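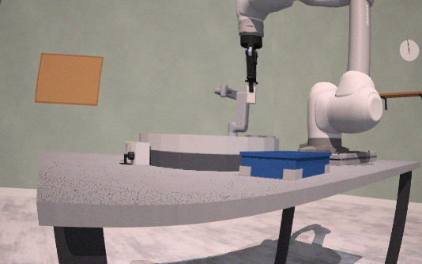

4. Registro de un edificio en el catálogo

El presente apartado se aplica a la ficha de edificio público del programa Viltier, destinada a juzgados, casas consistoriales y demás inmuebles administrativos de valor histórico. Antes de comenzar, compruebe que dispone de permiso de edición sobre el fondo correspondiente.

4.1. Alta de la ficha

1. En el menú Inventario, seleccione Nueva ficha y, a continuación, Edificio público.
2. Introduzca la denominación oficial del inmueble. Los nombres populares se consignan en el campo Otras denominaciones.
3. Indique el año de terminación de las obras. Si solo se conoce el de inicio, marque la casilla Fecha aproximada.
4. Seleccione el material predominante de la fachada en la lista normalizada, que contiene 64 términos.
5. Pulse Guardar borrador. El programa asignará un número provisional.

Nota: el campo Denominación oficial admite un máximo de 407 caracteres, incluidos los espacios.

4.2. Edificios sucesivos en un mismo solar

1. Cree una ficha independiente para cada edificio, incluidos los demolidos.
2. Abra la ficha más reciente y pulse Vincular precedente.
3. Busque el edificio anterior por su número y confirme la relación.
4. Repita la operación hasta completar la serie.

Precaución: no reutilice la ficha de un edificio demolido para describir el que lo sustituyó. La sobrescritura elimina las fuentes asociadas y no puede deshacerse.

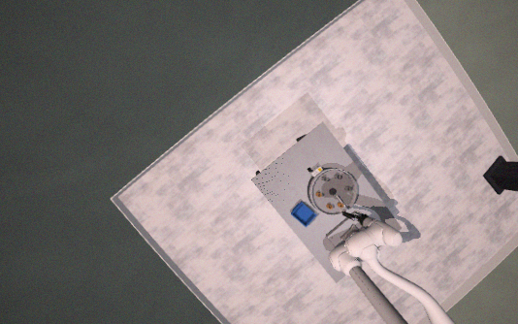
¿Qué fecha debe consignarse cuando el edificio fue ampliado?

Se mantiene el año de terminación del cuerpo original. Cada ampliación se anota en la pestaña Intervenciones, con su propia fecha y fuente documental.

4.3. Validación

1. Revise los campos señalados en rojo.
2. Adjunte al menos dos fuentes documentales.
3. Pulse Enviar a validación.

Las fichas procedentes del antiguo fondo Elthorpe conservan su signatura original y no requieren un nuevo envío.

Versión del apartado: 30 de noviembre de 2024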